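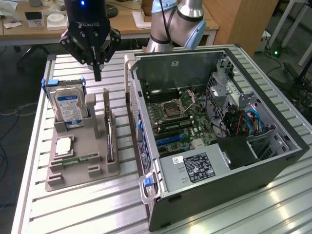
The assembly cell at the Starance workshop, with an open desktop computer on the worktable and the parts tray beside it.

Starance opens its robot workshop to visitors

Starance will open its robotics workshop at Ruggiero House to the public in March, with demonstrations of computer assembly by robot running from 11 a.m. The open day marks the end of the first stage of Rastelness, the company's programme on the repair and reuse of office equipment.

Visitors will be able to watch from the side of the worktable as the team shows how the robots are taught to handle parts made for human fingers. Memory modules, processors and hard drives are kept in a grey 3D-printed tray next to the computer, each in its own holder, slot or pocket. The computer itself lies on its side with the panel off, so that the main board can be reached from above. 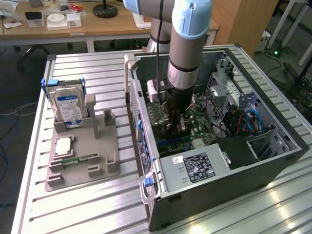 Memory is among the harder parts to place. A module must be held upright, lined up with its slot and pressed home evenly, and a small error at the start can leave it badly seated. Staff will explain how the movements are planned and how the team decides when a person should step in — a question often raised by firms considering similar work.

Rastelness has so far recorded 1672 practice runs on used desktop machines. The computers are supplied by Esum, the project's recycling partner, which will have a stand in the entrance hall with advice on clearing data from old drives before they are passed on.

A previous open day drew roughly 320 visitors, among them school groups, local employers and residents. Places at the demonstrations are limited and should be booked through the Starance front desk. Entry is free, and children under 11 must be accompanied by an adult. The workshop is on the ground floor, with step-free access from the car park.

Members of the press who wish to film should contact the Starance press office in advance — tripods are allowed only in the marked area.

Ends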